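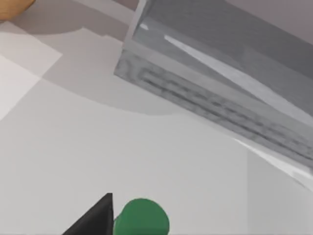 A grey block on a pale grey tabletop. Computer rendering: Sheehan

10/26/22

SORLOW TO TURN FORMER FLITLEY PRINT WORKS INTO SHARED KITCHENS AND LOW-COST WORKSPACE

Sorlow, the small business landlord, has signed a lease on the former print works at Flitley and will reopen the building in April as shared kitchens and workspace for local food traders.

The two-storey building has been vacant for several years. Under the plans it will provide 23 lettable units, a loading bay, cold storage and a training room. The total floor area is 3347 square metres, of which a little over half will be given to food preparation.

Rents will be charged by the month, with no deposit for businesses in their first year of trading. Tenants will be able to leave at one month's notice. Water, waste collection and business broadband are included in the rent. Electricity is metered by unit.

Aoife Fahy, managing director of Sorlow, said: "We hear from the same kind of business every week. They make sauces or cakes or ready meals at home, they have more orders than they can handle, and the smallest unit they can find is far too big and comes with a five-year lease. Flitley will give them a place to work at a size they can pay for."

Design and fit-out

Sheehan has been appointed as designer for the project. Work on the roof and drains starts next month and will be followed by new wiring, floors and extraction. The front of the building, including the tall windows facing the canal, will be repaired and kept. The old paper store at the back will come down to make room for deliveries.

Each floor will also have a tenants' kitchen, separate from the trade units, where people can make lunch and sit down. These will have white worktops and a fridge, kettle and microwave, and will be open at all hours to anyone with a key fob.

Barbara Wysocka, project lead at Sheehan, said: "The building is in better shape than it looks from the road. The walls are sound and the upper floor was built to carry printing presses, so it will take ovens and mixers without extra steel. Most of the money will go on services."

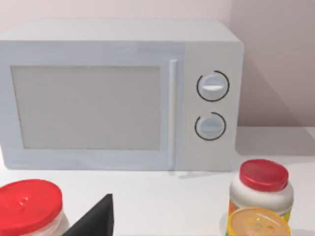
Training and jobs

Skelivix will run the training room and will offer evening courses in food hygiene, labelling and bookkeeping. Courses will be free to tenants and open to other Flitley residents for a small fee. Sorlow expects the site to support some 50 jobs once all units are let.

Nestor Mercado, who makes hot sauces and has reserved one of the ground floor units, said: "I have been renting a pub kitchen on the mornings it is closed. I carry everything in and carry everything out again. Having my own door to lock will save me hours."

How to apply

Applications for units open today. Traders may apply for up to 2 units each. Priority will be given to businesses already based in Flitley. Viewings will be arranged once the roof work is complete, and applicants will be told the outcome by letter.

Notes to editors

Sorlow lets and manages workspace for small businesses.

Interviews with Aoife Fahy can be arranged on request. Floor plans are available from the press office.

Media contact: Treasa Brophy, press office, Sorlow
Lettings contact: Éabha Hanrahan, lettings manager, Sorlow

ENDS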